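Student project: arm that builds with blocks, is this worth a semester?

varkelov_fan
Our senior project group is trying to get an arm to build small block patterns on a baseplate from a picture of the finished thing. Demo is in December. Advisor loves it. I'm less sure and I'd like outside opinions before we sink more hours into it.

dlowther
What's your success rate? "Loves it" is not a number.

varkelov_fan
Last batch was 60 tries on a single block. Around 400 if you count everything since we started, but we changed the grip code in between so I don't trust the total. Placement is okay. Pressing it down so it stays is the bad part.

Grimshaw_A
So the hard part is the part that doesn't work. Studs need to line up within a hair and then you need force. Are you measuring force at all or just driving to a height and hoping?

varkelov_fan
Driving to a height. Yes, I know.

chisholm22
I'll disagree with the pile-on. We did pegs in holes at my school and it was dull and everyone had already done it. Blocks at least look like something to a judge.

dlowther
Looking like something to a judge is my whole complaint. Every team shows the one good run. Post the setup so we can see what you're asking it to do.

varkelov_fan

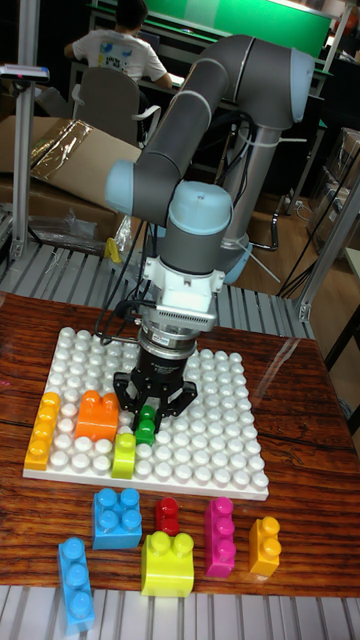 Gripper over the small green block, loose pieces in front of the baseplate.

Grimshaw_A
Three fingers on a piece that small? I'd worry about them bumping whatever is next to it once the plate fills up. You have room now. Try it with neighbors on both sides.

chisholm22
Fair point, but that's a planning problem. Build from the far side toward you.

Grimshaw_A
Works until the pattern has a gap in the middle.

dlowther
Also all different sizes and colors. Pick 2 sizes, get those solid, and say so in the report. I'd believe that a lot sooner than a rainbow tower that stood up once.

varkelov_fan
Advisor won't like it but I'll bring it up. Will post the failed runs too if people want them.

dlowther
Those are the ones I want.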